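Keeping a Small Server Closet Running at Home or in a Workshop

If you run your own file storage, backups or a couple of virtual machines from a closet or the corner of a garage, most of the trouble you will have comes from heat, dust, power and labels. The tips below come from looking after a small setup at home and a second one in a workshop in Loltisham. None of them needs special tools.

Heat

Leave a hand's width of clear space behind every machine. Most small servers pull air in at the front and push it out at the back, and a box shoved against the wall ends up breathing its own exhaust.

Put a cheap thermometer on the top shelf, where the warm air collects. If it reads above 80 degrees Fahrenheit in the evening with the door shut, swap the solid door for a louvered one or cut a vent high and another low. A vent at the top only does very little.

Don't store blankets, coats or paper on top of the equipment.

Dust

Vacuum the floor of the closet before you clean the machines. Shut each machine down and unplug it, then brush the intake grilles with a soft paintbrush. Hold the fan blades still with a finger if you use compressed air.

In a workshop, do this every month. In a house, October and again in spring is enough. Sanding dust is the worst of it, so keep the door closed on sanding days and hang a piece of furnace filter over the lower vent. Tape is fine for holding it. Magnets are better if the door is steel.
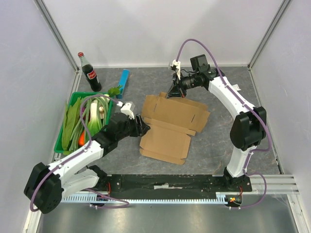

Power

A battery backup should carry the load long enough for a clean shutdown. Mine holds for 11 minutes, and the shutdown starts after 3. Test it twice a year by pulling the plug from the wall while nothing important is running.

Write the battery's install date on the front of the unit in marker. Don't plug a laser printer, a space heater or a shop vac into it.

If two machines back each other up, put them on separate circuits. I had both on one strip for years, and a tripped breaker took them down together.

Cables and labels

Label both ends of every cable before you need to. Masking tape folded into a flag works, but the ink fades in a warm closet, so go over it now and then. Use hook-and-loop straps. Zip ties have to be cut every time you change something, and sooner or later you nick a cable.

I counted 33 cables the last time I cleared mine out, and almost 11 of them went nowhere.

Virtual machines

Give each one a name that says what it does. I called mine Plirnura and Travden at first and then had to look up which one held the photos.

Keep a sheet of paper taped inside the door with the name of each virtual machine, which physical box it runs on and the order to start them in. Storage goes first, then anything that depends on it. Leave passwords off the sheet.

A snapshot is handy before an update, but it usually sits on the same disk as the machine it came from. Copy your backups to a drive that lives somewhere else. Žydrūnas Dzene wrote in to say he swaps two drives with his sister once a month, and that has worked well for him.

Restore one file from the backup every few months and open it.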